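Guides > Photo Walks > Black and White by the Water

How to Turn a Color Harbor Photo Into a Black and White You'll Want to Hang

April 20, 2026

Every time I put up a morning shot from Bisstead Harbor, a few kind people write to ask how I made the gray version of it, and whether I used some special camera. I didn't! I shoot everything in color and change it over at the kitchen table afterward, usually with a second cup of coffee and the radio going low. It takes me some 18 minutes a picture now, though my first few took most of a Saturday-sized afternoon, and I remember feeling pretty cross by the end of it. So I've written the whole thing out, the way I'd tell it to you if you were sitting next to me.

I use a photo program called Skustico, but the steps are much the same in any of them. The sliders may have slightly different names, so poke around a little. You can't hurt anything as long as you've done step 1.

What you'll want before you start

A color photo with some shape to it. Boats, pilings, a dock with a crooked rail, clouds with edges on them. A picture that is lovely mostly for its pink sky will often go flat and sad in gray (I've learned this the hard way, more than once), so keep those in color and enjoy them.

Surfaces with texture are your friends. Weathered planks, rope, wet sand with ripples in it, old shingles. Once the color goes, texture is a big part of what your eye has left to hold on to, and you'll start noticing it everywhere, even indoors.

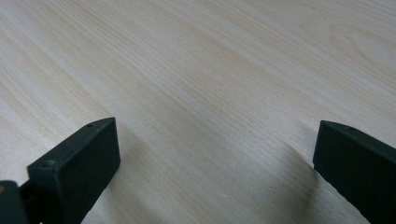
You'll also want the largest file your camera saved. If your camera or phone can save raw files, turn that on before your next walk. If it can't, a regular JPEG will do fine, you just have to be a bit gentler with the sliders.

And one more small thing: turn your screen brightness down to about the middle. Mine used to be set all the way up, and every print I ordered that January came back looking like it was taken in a coal cellar.

The steps

1. Make a copy. Save it with "bw" on the end of the name and put the original away somewhere you won't touch it. I keep mine in a folder called Keepers, which has 189 pictures in it, and I couldn't tell you why half of them are there.

2. Straighten the horizon. Do this while it's still in color. Water shows a tilt faster than anything else, and even a small lean will make it look as if the harbor is draining out one side. In Skustico you drag a line along the horizon and it levels the picture for you. If there's no clear horizon, go by a piling or the side of a building.

3. Crop, but not too tightly. Leave yourself a little air around the boats. You can always come back and trim later, and if you think you might frame the print, remember that the mat will cover a sliver on every side.

4. Switch to black and white using the color mixer. Look for a button that says Mixer or B&W Mix. There's often a plain Grayscale button too, and you can use it, but it makes all the decisions for you and I find the results a bit muddy.

5. Move the blue slider first. Drag it down slowly and watch the sky get darker and the clouds step forward. Stop sooner than you want to. If you see speckles in the sky, or a pale rim where the rooftops meet it, you've gone too far, so back it off a little until they settle.

6. Then try yellow and orange. These are the ones that lighten sand, marsh grass and dry wood. I nudge them up a bit, and the beach in front of the Thorlacius boatyard just glows. If there are people in the picture, orange changes their skin as well, so keep an eye on faces while you're at it.

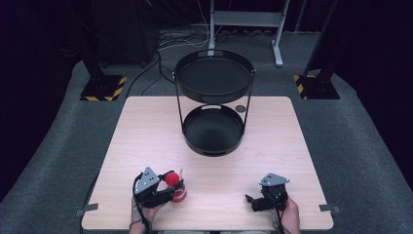
7. Set your darkest dark and your lightest light. Find the sliders marked Blacks and Whites. Pull Blacks down until the deepest shadow, maybe under the dock, is truly black. Push Whites up until the brightest bit of cloud or hull is nearly white with a touch of detail left in it. Misty mornings are different! Fog wants to stay soft, and I hardly touch either slider for those.

8. Add a small amount of contrast. I go up by 4 on Skustico's scale and seldom more. It's so tempting to keep going, and it always looks thrilling for the first minute.

9. Lighten or darken a few spots by hand. Pick a big, soft brush on a weak setting. I'll lighten the one boat I want people to look at and darken the corners by a hair. Leave the shadows on the water alone if you can, they give the picture its weight.

10. Go do something else. Walk the dog, put the laundry in. When you come back, look at the picture small, then large, then next to the color one. If you like the color one better, there's your answer, and you've still got it safe in its folder.
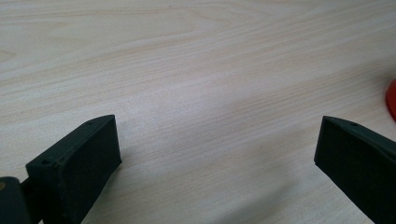

Getting it printed

Matte paper suits these pictures best, to my eye, especially if they're going to hang across from a window. Glossy gives you deeper blacks but also a nice clear view of your own lamp. I order from Vandell and ask for their heavier matte, and I always get one small test print before a big one. If the test comes back too dark, brighten the whole file a touch and try again. Mine usually need it, even with the screen turned down.

If you see a faint green or purple tint in the print, the file was probably sent as a color file and printed with mixed inks. Ask the shop whether they have a true black and white option. Many do, and it may cost a little more.

For frames, I like a plain black one with a wide white mat. My picture of the fog coming in past the breakwater has been over the couch in one like that for two winters, and I still stop and look at it on my way to the kettle.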